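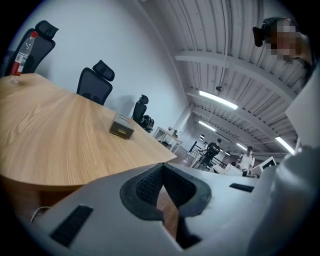
Review: Voltaver hand-held gripper, with notes on the Reltix good practice guide

We bought two Voltaver grippers in the spring and have used them for 34 working sessions. I am reviewing the tool and the 74-page practice guide from Reltix that the seller includes with it, and I have more to say about the guide.

The gripper first. The white housing marks easily but wipes clean with a damp cloth. The black rubber pad has a fine mesh texture and holds small cartons well, including the ones with a glossy finish. It does less well with bottles. A full water bottle needs a slower squeeze than you would expect, and if you take it near the cap it turns in the grip. Both of our units came with the fingers lined up correctly. One has needed adjusting since, a five-minute job with the hex key in the case.

The camera sits close behind the fingers and has a very wide view. On a normal office table it takes in the table, the chairs on the far side, the ceiling lights and whoever is standing in the room. That is good for recording a task, and it is also why the guide matters so much. Anyone who plans to use this outside a closed lab should read chapter 4 before charging the thing.

Chapter 4 covers people and shared rooms. The main rules are:

Tell everyone on the floor before a session starts, including people who are only passing through.
Put a sign at each entrance to the area, at eye level.
Obscure faces before a recording leaves the machine it was saved on. The operator's face counts too.
Screens that may come into view should be off or locked.
Keep a written log of who was asked and who said no.

We follow all five. The one about the operator's own face is easy to forget, and the guide is right to spell it out. Leaning over the table to check a grip is enough to put you in the picture. The log took some getting used to. Malou Bech keeps ours in a paper notebook, and the guide allows that as long as the pages are numbered.

Chapter 5 is on the work area. It asks for a clear path behind the operator, no cable across a walkway, and objects set down at least a hand's width from the table edge. It also says to record the lighting. I thought this was fussy until we compared two sets of recordings made under overhead tubes and by a window. The same box looked like a different color in each. We now write down which lights are on and leave it at that.

Chapter 6, on cleaning and inspection, is the weak one. It tells you to inspect the pads "regularly" and never gives an interval. I wrote to Reltix and got a polite answer that it depends on use. We settled on checking before each session and changing the pads when the mesh pattern is worn smooth in the middle. The spare pads are sold by Grajales and fit without trimming. A table of suggested intervals would have saved us the trouble, even a rough one.

There is also nothing about hand strain. Holding the gripper level for a long stretch is tiring, mostly in the thumb. Our own rule is 20 minutes on and a break after, and whoever is holding it can stop at any time without giving a reason. I would like to see something similar in the next edition.

Before this we used the Amham tool. It is lighter and has a softer trigger, but it came with a single folded sheet of instructions and no word on recording people. Eyvindur Lykkegaard, who does most of our handling work, still prefers it for small parts. For anything in a shared office I would pick the Voltaver because of the paperwork that comes with it.

Price was 258 dollars per unit, with the guide and a carrying case. The case is stiff and has no pocket for spare pads.

Good: grip on boxes, wide camera view, clear rules on privacy, easy finger adjustment.
Not so good: bottles, tired thumbs, vague chapter on inspection, no pad pocket.

I would buy it again. Reltix says a revised guide is due in September, and I will add a note here if chapter 6 changes.

Posted August 25, 2022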